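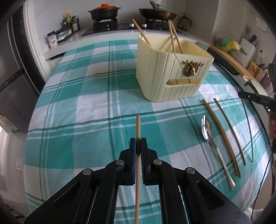
Standing them up in a pot is how you get mould, according to a comment left on my last post, and now I'm wondering if I need to change the way I store my chopsticks. They live on the kitchen table in a plastic container, the cream-yellow one with the deer head on the front. It's open at the top and has a handle slot in the front under the deer. There are no holes in the bottom.

They are plain wood, no lacquer or paint. I wash them by hand after dinner, give them a wipe with a tea towel and put them straight back in. The square ends go up. I've been doing it like this for 2 years.

In November I tipped everything out to wash the tablecloth and noticed two of them had gone grey at the bottom end, maybe a fingernail's length. No fur or anything, just a grey colour and a slight smell, a bit like a wet cutting board. The bottom of the container had a brown ring that came off with dish soap.

What I'd like to know:

Is the grey colour mould, and can those two be saved?

Do I need a different container or can I keep this one? I like it and it's the right height.

Is it worth oiling them? The shop (Podau, in Baloyi) sells a bottle of Brustance for cutting boards and wooden spoons. I don't know if it's fine for something that goes in your mouth.

I don't have a free drawer, so a tray in a drawer isn't much help to me.

Xolani Mokoena
Viewed 1472 times
Tags: kitchen, wooden utensils, storage, mould

Answers

tablespoon_pete

Grey ends on bare wood are usually the start of mould or just water staining, and you can't always tell which. The smell makes me think mould. I'd throw those two out. A bundle of plain wooden chopsticks costs next to nothing and the ends are the bit you eat off.

The pot itself isn't the trouble. A tea towel takes the water off the outside, but the wood has soaked some up while you were washing it, and that comes out slowly over the next few hours. If the eating ends are down in a container with a solid bottom, the water collects there and the ends sit in it. The slot in the front will let some air in but it won't drain anything unless it's right at the base.

What I do:

Wash in hot soapy water and don't leave them soaking in the sink.
Rinse, then shake them off.
Lay them on the dish rack or a folded dry towel with a bit of space between them.
Leave them overnight and put them in the container in the morning.

You can keep your container if you do that. Wash it once a week while you're at it and let it dry upside down.

If you want to skip the overnight part you could drill the bottom. I did 5 small holes in an old plastic tumbler and it sits on a saucer. Go slowly with the drill and put a scrap of wood underneath, because brittle plastic will crack. Check the saucer as well. I forgot mine for a month and it was not nice.

Comment from Xolani Mokoena: Thanks. I don't want to drill it in case it splits near the deer. I'll try the overnight drying. Does it matter if they go in square end up or down once they're dry?

Comment from tablespoon_pete: Not for mould. I'd keep the square end up so people grab that end and keep their fingers off the other one.

Rulico

just buy stainless steel ones. you'll never have this problem

Comment from Xolani Mokoena: I have a pair. Noodles slide off them.

Comment from Rulico: get the ones with grooves then

oldmill_jo

Agree with the first answer on throwing out the two grey ones. I'll add something on the oil and on saving the rest.

Oil: read the label on the bottle. You want it to say food safe or food grade. I haven't used Brustance so I can't tell you about that one. Plain food-grade mineral oil from the chemist is what I use on my boards and spoons. Don't use olive or canola, they go sticky and then they smell. Put a few drops on a cloth, rub it along the whole stick, leave it for the afternoon, then wipe off whatever hasn't gone in. Make sure the wood is fully dry first or you are sealing the damp in. Oil slows the water down. It doesn't stop mould if they are put away wet.

The rest of them: if the others have no grey and no smell they're fine to keep. Some people boil them. I've found boiling raises the grain and leaves them furry, so I stick to a good wash and a sunny window sill, turning them once. If they do go rough, rub them down with very fine sandpaper. I had a sheet of 2000 grit left over from a car job and it worked, though anything fine will do. Rinse the dust off and dry them again.

With the container, you could put something in the bottom to lift the ends up. I cut a circle out of a piece of plastic sink mat. It comes out for washing and you don't have to drill anything. A wad of paper towel also works but you have to change it every few days, and if you forget it's worse than having nothing in there.

Also don't pack the container full. Mine had every odd chopstick we'd ever been given jammed in with the skewers, and the ones in the middle never dried. I put the spares in a paper bag in the pantry and left only the ones we use.

Comment from Xolani Mokoena: Cut up an old sink mat and it fits with a bit of trimming at the corners. The two grey ones are in the bin. I'll leave the oil for now and see how they look next month.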